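Marker Dropout, or What I Did With My Summer

Posted August 29, 2022

The plan for the summer was simple enough that I wrote it on a sticky note. Record people doing chores with hand-held grippers, train a policy on the recordings, go to the lake. I still have the sticky note.

For anyone joining from the bread posts: my day job is teaching robots to copy people, and the copying depends on knowing exactly where the gripper was at every instant. Ours gets that from its own wide-angle camera. When we use two grippers, each one also looks for the printed marker on the other, and that gives us the distance between the hands. It works beautifully until someone turns a wrist.

By July we had 171 two-handed recordings, and the policy trained on them (Platton, named by Oratile, who won't say why) had developed a habit of closing its left hand politely on air. Agnese blamed the network. I blamed the network too, because it was her network.

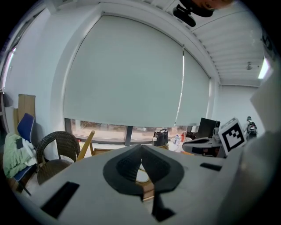

My own theory, once I'd run out of other people's code to blame, was that we were trusting the marker too much. A fiducial is lovely when it faces you square on. Ours spends much of its life like this one, tilted and off to the right beside our own gripper's housing, with a bright light panel on the same side for company. The detector still returns a pose in cases like that, and it returns it with the confidence of a man giving directions in a town he left years ago. Small errors in the corners turn into large errors in the angle, and the angle decides where the other hand thinks it is.

So I did the dull thing. I scored each marker reading by how steeply it was tilted and how large it looked in the image, and let weak readings fade out in favor of each gripper's own motion track. No learning involved. Agnese called it "a knob," and she is right, it's a knob.

Then we retrained and ran 30 trials of the towel-folding task with each version. The old one finished 8. The new one finished 16. I'd like to report that I took this calmly, but Neusa was in the room and has a good memory.

Sixteen out of 30 is still a robot that fails to fold a towel nearly half the time, and most of what's left seems to be grasping trouble that my knob won't touch. I also haven't checked whether it helps on tasks where the hands stay far apart. My guess is that it makes them slightly worse. Edileuza wants a proper ablation before she'll let me use the word "improvement" in the October draft, so for now it's "change."

The lake is apparently also nice in the fall.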